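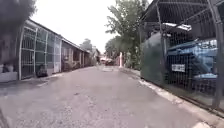 Warisby sleep study looks for 2000 more people

A study of sleep and memory in older adults has reached 2361 participants, and the organisers in Warisby hope to have 4000 before it closes. The project, called Harasym, started to enrol people in May 2019.

Participants must be over 60 and live at home. They keep a sleep diary for eight weeks and do a short memory test by telephone at the beginning and at the end. No blood is taken and no medicine is given.

"Many people tell us they sleep badly and forget names, and they worry that one is the cause of the other," said Haruna Miyazaki, who leads the study. "We do not know this yet."

People who already have a diagnosis of dementia cannot join, but their husbands, wives and other carers can – this group is still too small, according to study nurse Grażyna Michalski. Diaries are also available in large print from the Pindau health centre.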